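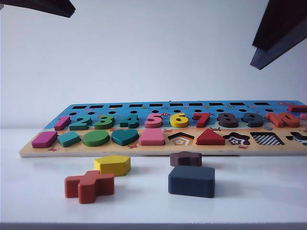
PRESS RELEASE
For immediate release

Vurkalden publishes set-up and maintenance procedure for its tabletop gripper cell

Kurnudthorpe, 7 July 2021 — Vurkalden, which builds and services small robot cells for teaching and test work, has today released the full set-up and maintenance procedure for the Dutlow cell, a two-finger gripper station used for placing wooden puzzle pieces into a shaped board. The procedure replaces the short commissioning sheet supplied with the first cells and is free to all current users.

The Dutlow cell consists of one arm, one parallel gripper, a fixed camera and a matte white table against a plain wall. The standard work item is a long wooden board with the numerals 1 to 10 standing in a row and a front row of geometric recesses. Loose pieces such as a hexagon, a cross, a star and a rectangle are laid on the table in front of the board, and the arm is expected to pick each one up and seat it.

The recesses leave little clearance, and most service calls received by Vurkalden in the past year concerned pieces that reached the correct recess and then sat on its rim. The service team reviewed 112 call records up to the end of June. The largest group was traced to the gripper fingers, followed by board position and then camera alignment. Faults in the arm itself were rare.

"Users were sending us joint logs when they should have been looking at the finger pads," said Consuelo Varela, service manager at Vurkalden. "The old sheet told them to check the pads but did not say what a bad pad looked like or how to measure one. The new text does."

Finger alignment

The procedure begins with the gripper. With the arm parked above the table and the drive disabled, the fingers are opened fully and the pads wiped with a dry cloth. The fingers are then closed by hand on the steel gauge block supplied with the cell. Any gap visible along the pad edge means that the finger screws must be loosened, the finger squared against the block and the screws tightened again in two stages.

Pads are replaced in pairs. A new pad against a worn one pulls the piece to one side as the gripper closes, and the error is carried through to the recess. Pads should be changed after 9 weeks of daily use, or sooner if the surface has become shiny.

Board position

The board is long enough that a small rotation at one end becomes a large offset at the other. The earlier sheet located it by a single corner. The new procedure uses 4 stops fixed to the table, two along the back edge and one at each end, and the board is pushed firmly against the back pair before the end stops are closed up. The table must be clear of grit under the board. A board that rocks when pressed at a corner must not be used for calibration.

Position is confirmed with two touch points, one in the star recess and one in the pentagon recess. Both have corners that can be found by eye with the pointer tool. If the two readings disagree with the stored values in opposite directions, the board is rotated. If they disagree in the same direction, it has shifted, and the stored origin can be corrected without moving the stops.

Camera and lighting

The camera bracket is checked for play before any calibration is run. Lamps should be switched on and left to settle first. Loose pieces cast soft shadows on the white surface, and a lamp that has been knocked can deepen a shadow enough to move the detected outline of a dark piece. Chepkoech Swai, who wrote the vision section, recommends using a dark piece as the reference for this check, with a yellow one as the comparison.

"A dark blue block and its shadow can merge if the light is too low," said Swai. "Run the check on that block first — if the outline is right there, the lighter colours will normally follow."

Routine care

Cable strain relief at the wrist is inspected weekly. The table is cleaned with a damp cloth and allowed to dry before the board is returned. Solvent cleaners are not to be used on the board or on the pads. Wooden pieces swell in humid rooms, and a piece that no longer drops into its recess by hand should be withdrawn. Adjusting the gripper force to push it in will damage the painted edges and shorten pad life.

The procedure was tried at the Nikolovski training workshop, where Gumaro Cisneros and Aitana Carretero ran it on 7 cells. A complete set-up, including the touch points and the lighting check, was carried out on each cell by one technician without assistance.

Availability

The document and a printable record card are available to registered users from the Vurkalden service desk. Replacement pads, stops and gauge blocks can be ordered from the same desk. Users who still have the single-corner fixture should ask for the stop kit, which fits the existing table holes.

Press contact: Eliseo Montes, Vurkalden, Kurnudthorpe

ENDS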